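主题：Re: [布料与小房间] 黑帘子到底值不值得做？还有白桌面的事
列表：布料与小房间 讨论组
发件人：阿棠

Shamim Cheema 写道：

> 各位好，
>
> 我这边终于要动那间朝西的屋子了。下午太阳一进来，桌上什么东西都拖着长影子，颜色也看不准。我想在桌子后面挂一整面黑帘子，从头挂到底，桌面换成白的。家里人说这样像灵堂（我谢谢他们）。
>
> 几个问题想请教：
>
> 一，黑帘子要不要打褶？我看有人说要绷平，有人说要松。
> 二，Brestent 那种厚绒和普通的黑棉布，差别大不大？价钱差得可不少。
> 三，白桌面会不会特别难伺候？我手边的东西都小，积木、小方块、别针之类，掉一桌。
> 四，旁边还有个矮台子，插线板和乱七八糟的线都在那儿，我打算拿黑布一盖了事，这样行不行？
>
> 上次谁在 Tudelholm 弄过一间差不多的？麻烦出来说两句。
>
> Shamim

Shamim 你好，大家好：

Tudelholm 那间是我弄的，那我来说吧。先讲明白我不是做窗帘的，布是自己买的，边是自己缝的，缝得还挺歪，所以下面都是自家经验，有懂行的请尽管来纠正我。

按你的顺序来，不过我肯定会跑题。

先说打褶。我一开始也是想绷平的，觉得黑的一大片，平平整整多利落！买了布回来，上下各穿一根杆子，拉得跟鼓面一样。结果只要有一点点斜光过来，布面就泛灰，中间还有一块一块的水波纹，怎么看怎么脏。拉得越紧，经纬线之间的空隙越大，后面窗户的光就从小眼儿里一粒一粒透进来，像撒了盐。我跟那两根杆子较了一下午的劲，后来把下面那根拆了，布料往中间推一推，让它自己垂着，一下子就顺眼了。褶子里头自己会变暗，光落进去就出不来，远远看过去反倒更黑。所以我的意见是松的，竖褶，别太密，软软地垂下来就好。

用料上要多算。我当时是按墙宽乘以一又二分之一买的，差一点点不够，两边露了缝，后来又跑了一趟。你要是手头宽裕就照墙宽的 2 倍买，剩下的还能拿去盖台子，一点儿不浪费。帘头我用的是最土的那种布带加钩子，没做什么花样，反正黑的上面缝什么都看不见（这是黑布最大的好处，我那几道歪线到现在没有一个人发现过）。

再说布。Brestent 厚绒我用过，黑棉布我也用过，都在 Amthorpe 买的，他们家可以先剪一小条样布回去看，你一定要剪！店里的灯底下什么黑都是黑，拿回家往窗边一站，有的发红，有的发绿，还有一种居然是很深很深的紫。我剪了 6 条样布夹在晾衣绳上，早上看一遍，傍晚看一遍，最后挑出来的那条跟我在店里看中的根本不是同一条。

厚绒确实吃光，摸着也舒服，可是它沾毛。沾得吓人。我家没猫，但是我有一件灰毛衣，穿着它从帘子前面走一趟，帘子上就有我了。而且绒有顺有逆，你裁的时候一定一定要记得所有幅面朝同一个方向，我有一幅裁倒了，挂上去明显比旁边的浅一号，气得我那天晚饭都没好好吃。黑棉布便宜、轻、能进洗衣机，就是得买厚一点的，薄的得挂双层。第一次下水掉色掉得厉害，别跟别的衣服一起洗，我有一条毛巾就是这么牺牲的。

要是让我重新来一次，背后那一整面我还是会用厚绒，盖台子就用棉布，因为台子上的布老要掀起来，绒的经不住这么折腾。

白桌面黑帘子，凑在一起大概就是这么个样子：
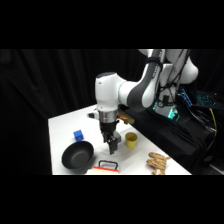
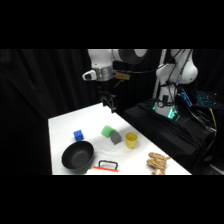
桌面的事我憋了好久想说了。你问难不难伺候，难，但不是你想的那种难。灰其实还好，一抹就走。真正烦人的是印子，杯底的圈、铅笔屑被手掌一蹭出来的灰道道、还有不知道谁的圆珠笔。我的办法特别笨，就是规定茶杯不许上白桌，另外在门边放了张小凳子专门搁杯子。笔也一样，全插在凳子旁边的罐子里。客人来了会觉得我规矩多，随他们去。

桌板我是从 Jacobs 订的，亚光。千万要亚光！我去看的时候，店里那位一直推荐亮面的给我，说好擦。好擦是好擦，可是灯一开，桌上就多了一盏灯，看小东西的时候眼睛难受得不行。亚光的擦起来多费两下劲，我认了。边角你也问清楚，有的封边是米黄色的，单看不觉得，往黑帘子前面一放就像镶了一圈牙垢（对不起，形容得不好听，可真的就是那样）。

桌子怎么摆也有讲究。我原先把桌子紧贴着帘子，想省地方，结果桌子后沿老把帘子的下半截顶出去，上半截又垂着，中间打个折，褶子全乱了。后来往外挪出一只手掌的宽度，帘子就能自己直直地垂到底。缺点是小东西会从桌子后面掉下去，掉进帘子底下那一圈黑布里，找起来要命。黑扣子掉进黑布里你试试看！我现在在桌子后沿的底下兜了一条窄布，用夹子夹着，隔一阵子倒一次，每次都有收获，上回倒出来一枚我以为丢在公交车上的顶针。

说到小东西，你那些积木和小方块，我猜你最关心的是颜色吧。我也有一堆，我外甥不要了送我的，本来是拿来压纸样的，后来发现比什么镇纸都好使，大小正好，不滚。白桌面上颜色最跳的是蓝的，那种很亮的蓝，远远一眼就看到。红的也行，不过傍晚开了暖光灯以后红的和橘的就有点分不清。黄的最吃亏，在白桌上边缘糊糊的，我得凑近了才知道它在哪儿。原木色也一般，不过原木色在黑帘子跟前好看得很，暖暖的，所以我的木头线轴全挪到靠后的架子上去了。

我数过一次我那堆积木，一共 49 块，不知道原来一套应该多少。我外甥说有一块让他埋在院子里了，埋哪儿忘了。

收的时候我不分颜色，全部往一个浅口的盒子里一拨。以前分过，用隔板分了好几格，坚持了没两个礼拜就全混了，还不如不分。浅口很要紧，深的盒子你要找底下那块就得哗啦一下全倒出来，桌面又被砸出小白点（亚光板砸出来的点是发亮的，气人）。

好，第四个，矮台子盖黑布。

行的，我也是这么干的，但是有几件事你得先弄好。插线板别闷在布底下，尤其别让厚布叠好几层压在上头，发热了不是闹着玩的。我是把插线板固定在台子侧面，布在那个地方开了个口，口边上缝了一圈，线从口里出来。至于线，说实话我到现在也没理顺过，扎过、套过管子、也用过那种一格一格的理线夹，过一阵子又是一团。黑线配黑布有个安慰，就是乱归乱，离远两步就不太看得出来了。你要是有白线，趁早换掉或者包上黑胶带，一根白线从黑布上挂下来，眼睛就老往那儿跑。

布不用熨。我第一次熨了，盖上去不到半天全皱回来，以后就再也没熨过，皱就皱着。倒是要留够下垂的长度，别刚好盖到边，刚好的话一碰就往上缩，露出一截台腿，比不盖还难看。我多留了一截垂到下面，角上塞了几枚旧硬币当坠子，缝在布边里头，风吹也不飘。

发光的东西也得留神。屋子一暗，平时注意不到的小灯全冒出来了，充电器的、键盘的、开关上的，一点蓝光绿光能把旁边一片黑布都染上颜色。我有一回以为是布褪色了，蹲下去看了半天，是插座上那个小指示灯。后来拿一小块黑胶布贴上，太平了。键盘我没贴，键盘贴了我就不会打字了。

灯的事你没问，但我忍不住要多嘴一句。西晒挡掉以后屋子会比你想的暗很多，你原来那盏灯多半不够。我加了 2 盏，一左一右，都朝天花板打，靠反下来的光照桌子，影子就淡了，小东西旁边只剩一点点软边。直接对着桌子打的话，白桌面刺眼，帘子上的褶子也会一道亮一道暗，跟斑马似的。灯泡色温要买一样的，我第一次从抽屉里随便翻了两个装上去，桌子半边黄半边青，我还以为自己眼睛出毛病了。

至于像不像灵堂……我家里人也说过！后来我在门这一侧的墙上挂了一块花布，进门先看见花的，他们就不说了。你可以试试，花布挂在你坐下来的时候看不见的那面墙，不耽误你看颜色。

还有一条差点忘了，帘子每年总得取下来一回。我是一月份弄的，那时候屋里干，灰轻，在院子里拍一拍就掉。夏天潮，灰跟绒黏在一块儿，怎么拍都是一层雾。取下来之前拿粉笔在帘头背面编上号，不然挂回去的时候你会发现左边那幅怎么都不对劲。粉笔就行，别用贴纸，贴纸的胶会留在绒上。

你的墙有多宽？窗户是在桌子正后面还是偏一边？要是偏一边，我觉得你帘子可以做两幅，中间搭接一掌半宽，开窗的时候只拨一幅就好，不用整面都动。搭接的地方记得让靠里的那幅在后面，光才不会从缝里漏出来。你把尺寸发上来，我帮你算算要多少布，我手边还有当时打的草稿，虽然上面沾了茶。

另外 Amthorpe 那边的厚绒有时候有零头布处理，幅宽够，就是长度短，拿来盖台子或者做桌后面那条兜布都合适，你去的时候问一句，他们不会摆出来。

列表里谁用过带涂层的那种遮光布？我一直好奇，可是听说折过的地方会裂，挂久了还有味道，没敢买。有用过的说说看吧。

阿棠

布料与小房间 讨论组
回复本邮件将发送给全体成员，引用旧信时请删去无关部分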